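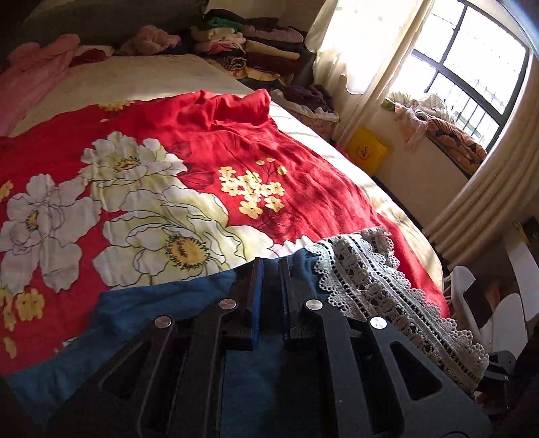

Home Garden Kitchen Mending Letters About

Journal > Around the house > Linen

The red blanket and other things I can't part with

Fri 29 January, by Glória Matos

I have been meaning to sort out the linen cupboard since June, when the shelf brackets started to sag and I propped the bottom one up with an old biscuit tin and told myself I'd get to it on the weekend. Well, it has been a fair few weekends. But the mornings have been lovely and bright this week, the tomatoes can look after themselves for a day, and I'd run out of excuses, so on Tuesday I put the kettle on, opened both cupboard doors and started pulling.

I always work on the bed. I know some people sort things on the floor (my sister does, and her knees are better than mine), but I like to have everything up at a sensible height, and if you start on your own bed then you have to finish before you can go to sleep. The cream sheet went on first, fresh from the line, and after that it was a matter of seeing what came out of the cupboard and how I felt about it.

The red blanket came out early. If you've been reading along since we lived in Mamwood you'll have met it before, because it was on the couch in nearly every photo I took in that house. It has big white flowers with yellow centres, and little yellow ones scattered about, and a small bouquet in cream and yellow that I've always thought was the prettiest bit, though it tends to end up on the side where you can't see it. There are leaves in the red as well, a slightly darker red, and I'd owned the thing for years before I noticed them. My mum bought it from Bastos, the big drapery that used to be across from the station, and she paid it off a bit at a time and didn't tell Dad until it was home. It's far too warm for this time of year. I spread it out anyway, and then of course it wouldn't lie flat, it never has, and I left it in its lumps and got on with things.

What I wanted to work out was whether it could still be used as a proper bed cover or if it ought to go in the back room for guests. The binding has come away along one short side. I had a go at it some years ago with the wrong thread and you can see where I lost patience. So it went into the mending pile, then out of the mending pile, then back in. Aníbal Aguiar from down the road called in with some zucchini while this was going on, and he stood in the doorway and said it looked like a good blanket for a dog. He meant it kindly! He has a very well-looked-after dog. But I gave him a cup of tea and changed the subject.

Next out was the blue cloth, which has had so many jobs I've lost track. It was bought to be a curtain for the laundry window, then I measured the window properly. Since then it's covered the card table, wrapped up the good platter for two moves, and spent one whole Christmas over a hole in the flyscreen. It was in a bundle right at the back, and I shook it out and dropped it on the blanket, and I must say the blue looked very nice against that red, all rumpled up the way it was. I stood there with my tea and thought about cushions. I'm not going to make cushions. I have a whole shelf of cushion covers with no cushions in them. But I thought about it for a good while.

And then the lace, which is really what I sat down to tell you about.

It's a white crocheted strip with scalloped edges, full of little loops and holes, and it was made by my great-aunt for the edge of a shelf. She did them for everybody. When I was small every shelf in her kitchen had one, and they all came down for washing on the same day, and the kitchen looked quite bare and embarrassed until they went back up. Most of hers went to the cousins. I thought mine had gone in one of the moves, and I'd grown used to thinking it, and then I lifted up a pile of pillowcases and it was folded in underneath with a bit of card to keep it straight.

On the cream sheet you can hardly make it out. Lay it over the red, though, and the whole pattern shows up, every loop of it. I put it across the blanket on a slant and just looked at it, with the sun coming in and making stripes on the sheet beside it, and I'm afraid that was the end of the sorting for a good half hour.

I've had some advice about washing it. Verner at the haberdashery says cool water, a bit of plain soap and no wringing at all, then press it in a towel and pin it out to dry on something flat. I was going to use the Stonus soap flakes I use for jumpers, and he thought that would be fine as long as I rinse it well. If any of you have washed old crochet and have views on starch, please tell me in the comments. My great-aunt starched hers until they could nearly stand up by themselves, but I'm nervous of it, and I'd like it to have a softer look.

Where to put it is the other question. The kitchen shelves here are too deep and I'd only get oil on it. There's the narrow shelf in the hall, where the keys go, and I measured that on Wednesday and the lace is a little longer, so it would need to turn the corner or else be tucked under at one end. I won't cut it. I did wonder about sewing it along the top of a plain sheet, so you'd see it when the bed was turned down, but then it would be in the wash every week, and I don't think it deserves that at its age.

As for the rest of the cupboard, I did get there, more or less. Thirty pillowcases, would you believe, for two people, and hardly any of them a pair. The worn ones have gone for rags and the good ones are on the middle shelf. The towels are rolled now, which my daughter has been telling me to do for years, and they do fit better, so she can have that one. I found a tablecloth that isn't ours. If you lent me a green tablecloth with a cross-stitch border, it's washed and ironed and waiting by the front door.

The biscuit tin is still under the bottom shelf. I've bought the brackets, they're on the kitchen bench, and I'll need somebody to hold the other end while I do the screws.

The red blanket is back on the couch for now, binding and all. I've found the right thread for it, a proper match this time, and I'll make a start on it once the weather cools down a bit and I can bear to have it on my lap.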